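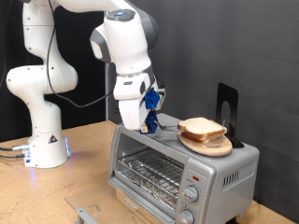 Robot arm and toaster oven on a particleboard tabletop.

Stop spraying on a schedule
By Inès Ferrand

Most household pest contracts are sold by the calendar. A technician comes every 90 days, treats the baseboards and the outside foundation, leaves a slip on the counter and goes. The customer pays for the visit whether or not there was an insect in the house. I think this is a poor way to control pests, and homeowners should stop buying it.

A perimeter treatment does one thing. It leaves a residue that kills or repels some of the insects that cross it. It does not close a gap under a door. It does not dry out a crawl space. German cockroaches, the species most people mean when they complain about roaches in a kitchen, usually arrive in boxes, bags and used appliances, and they live close to food and water. A band of product on the outside wall has very little to do with them.

Monitoring is cheaper and tells you more. A glue trap costs little, and placement matters more than brand. I put them flat against the wall, behind the refrigerator, under the sink and next to the water heater. Write the date on each one. Check weekly. If a trap catches nothing in 13 weeks, that spot does not need treatment.

Last year I went through the service slips for a row of rental units on Collby Street. There were 186 slips. On 75 of them the technician had recorded any pest activity at all. The rest said "preventive" and listed the same product at the same rate. In October two of the units still had mice, because the pipe openings behind the stoves had never been sealed. Steel wool and sealant would have covered that job.

The usual defense of scheduled service is that customers do not inspect their own homes. That is often true, and a regular visit by someone who looks would be worth money. I would pay for an inspection contract. Cusness, which services my own building, will write one if asked, though it is not on the price sheet. Treatment is billed separately and only after a trap count or a sighting. The first visit takes longer and costs more.

There are exceptions. Termites do their damage out of sight, and a glue trap by the sink will not find them. Buildings with shared walls may need treatment in units that show no activity. Both cases call for a licensed inspector and a written plan with the target pest named on it. Ask for that plan before signing, and read the cancellation terms.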